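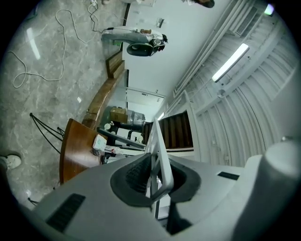
El hueco bajo la escalera se ordena de abajo arriba: primero el suelo, después la estructura y por último las cajas. Antes de cargar nada hay que retirar los cables sueltos. Los blancos que cruzan las baldosas grises, con un bucle grande en un extremo, se enrollan por separado y se atan con velcro; el negro fino va aparte. Una mesa redonda de patas de alambre abiertas ocupa más suelo que tablero, así que conviene apartarla mientras se trabaja.

Inicio | Guías | Almacenaje | Contacto

Procedimiento

1. Medir la altura libre en el punto más bajo y en el más alto. Para una balda de 610 mm de ancho, dejar 40 mm hasta el peldaño.
2. Nivelar la estantería metálica vacía. Corregir con las patas regulables.
3. Colocar lo pesado en la balda inferior. El cartón, siempre arriba y con la etiqueta hacia fuera.
4. Fijar el bastidor a la pared con 2 escuadras.
5. Pasar los cables por detrás, sin tensarlos.

Revisar los tornillos en mayo, antes de cambiar la ropa de temporada.

Texto: Wissam Awad
Archivado en: Orden y trasteros
1.333 compartidos · 2 comentarios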